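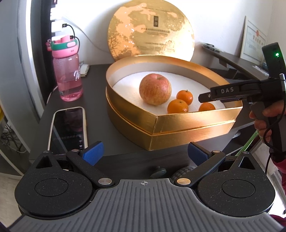
Submitted by the Keane project office to the Kistine Fund
Nenport Paper Trial – second progress report, October

Where we are

The trial is running, the bags are going out and paper is coming back. I would like to leave it there, because it sounds good, but the Fund asked for a plain account and I don't think the figures we have so far can carry much weight.

We signed up 200 households in Nenport, spread over 3 collection routes. Each was given a Skonura bag for clean paper and card, separate from the ordinary mixed bin. The claim in our own application was that a separate bag would give the mill a cleaner load and that the better price would, in time, pay for the extra truck. I helped write that sentence and I am now less sure of it.

The bags have been popular. People say they like them. People also say they like them when they are using them to carry groceries, and we have seen a fair number of Skonura bags at the bus stop and very few complaints about them. A bag that goes missing is recorded by the contractor as "in use," which I have asked them to change.

The first load that went to the mill was accepted. The second was accepted with a note about wet paper and food boxes. We were pleased with the first result and started quoting it before the second came in, and that was a mistake. One good load in dry weather says very little about a winter of collections.
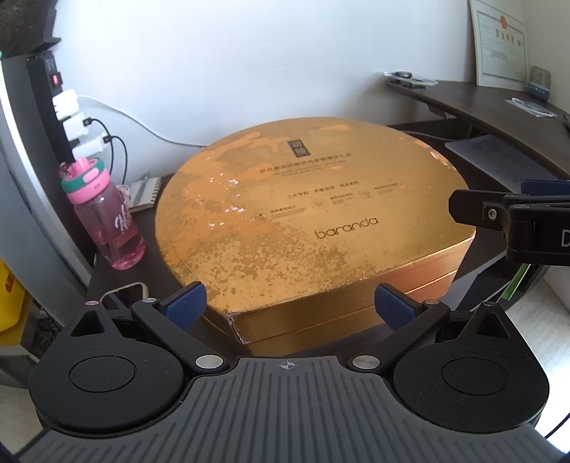 Has the separate bag made the paper cleaner?

We can't tell yet. The two loads went to different graders at the mill, and the mixed-bin paper we are supposed to be comparing them with was not graded at all during the first month.

That gap is our fault. The baseline should have been taken before a single bag was handed out. The delivery date was moved up, the baseline was not, and by the time it came up in a meeting the bags were on doorsteps. We can still grade the mixed paper from streets outside the trial and use that. It will be a weaker comparison, and the final report should say so in the main text and leave the footnotes for smaller things.

Costs are close to plan, with one exception. The truck takes longer on the hill route than the model allowed for, and the crew are being paid for the extra time, as they should be. The route software assumes every bag is at the curb by 7 a.m. On the hill many of them are still in the kitchen. The supplier has offered us an upgrade that is meant to predict late bags. I have turned it down for now. I would like to see it predict anything at all on a route it already knows before we pay more for it.

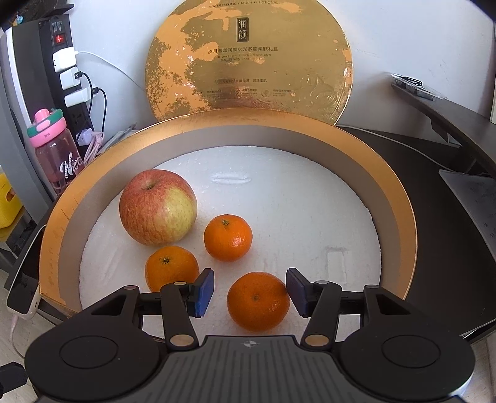
I have the same doubts about the app. Sign-ups were strong in the week we gave out free bags and weak in every week after that. Most people who opened it once have not opened it again. The reminder messages may be doing some good, but the households that get them are the ones that asked for them, and those are the people who would have put the bag out anyway. Unless we hold the messages back from part of the group for a while, we won't learn anything from them.

The leaflet is in better shape, though it is too long and still tries to teach people about fiber when all they want to know is what goes in. The questions that reach our phone line are nearly all about odd items – receipts, greeting cards, egg cartons, padded envelopes.
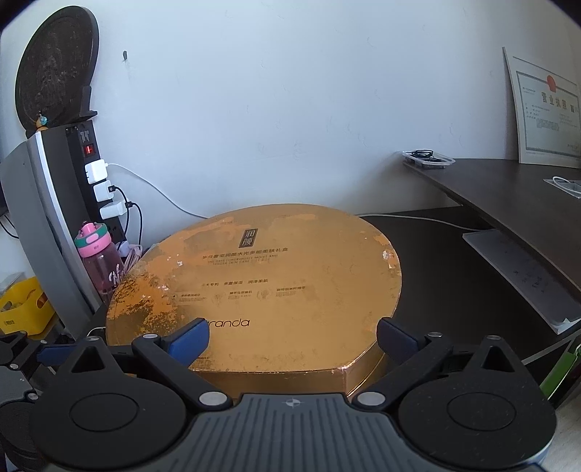 Coated card is the worst of these. The mill's rules fit on one page and sound firm, but the graders don't apply them the same way from one load to the next. Plain boxes go through and waxed ones don't, and everything between is left to whoever is at the belt. Fancy gift packaging falls right in the middle. Take a big gold skin care box with a paper surface, scuffed, with pale patches along the rim where the coating has peeled away. A reasonable person could look at that and call it paper, and another could call it trash. Our leaflet says "no shiny card," which is easy to remember and would also keep out most magazines. I have asked the mill for a ruling in writing and have had a friendly phone call instead.

What we ask of the Fund

We are not asking for more money at this stage. We would like the trial extended by 2 months, within the present budget, so that the comparison streets can be graded through some bad weather. The savings come from dropping the second round of door-knocking, which I doubt would have changed many minds.

We would also ask that the Fund hold off on announcing results. A draft press notice from Kistine describes the scheme as "proven." It has been shown that households will accept a free bag. Please take the word out until the mill's winter grades are in.

The next report will carry the comparison figures, whichever way they fall, and the contractor's corrected count of missing bags.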